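Brush inventory and washing routine, revised

I went through the makeup brushes again in October. The old system was one cup, handles down, everything in it. It failed for the usual reason: the short brushes sink, the long ones tip the cup, and the fan brush takes the space of three others while getting bent on one side.

The first step is to get everything out of storage and onto a flat surface before deciding anything. Sorting from the cup doesn't work well for me. I keep pulling out the same two brushes and putting them back.

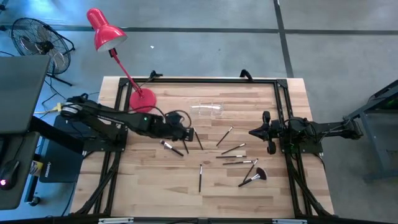

Brushes on the butcher block, before sorting.

I sort by head first and handle length second. Most of my handles are black, so color is no help. The fan brush gets its own slot regardless of length. Thin detail brushes go together, and anything with a larger tuft goes in a separate group. Huệ Tạ sorts hers by product (powder, cream, liquid), and that is probably better if you use creams often. I mostly don't.

Washing is the same for all groups. I use 500 ml of lukewarm water in a shallow bowl with 6 drops of plain, unscented dish soap. Wet the bristles only and keep the water below the ferrule. Swirl against the palm, rinse under the tap with the head pointing down, and repeat until the rinse runs clear. Press in a towel. Do not twist.

For drying I lay them flat with the heads past the edge of a folded towel. Dense heads get overnight. Thin ones are usually done by morning coffee even if I wash them late.

Storage is now a Musen roll with narrow slots, plus a Duvard tray for the short handles. The roll is slightly too shallow for the longest brush, so the flap doesn't close over it. Phong Lục suggested cutting the handle down. I would rather find a deeper roll, and the Tasach one is next on my list if it comes back in stock.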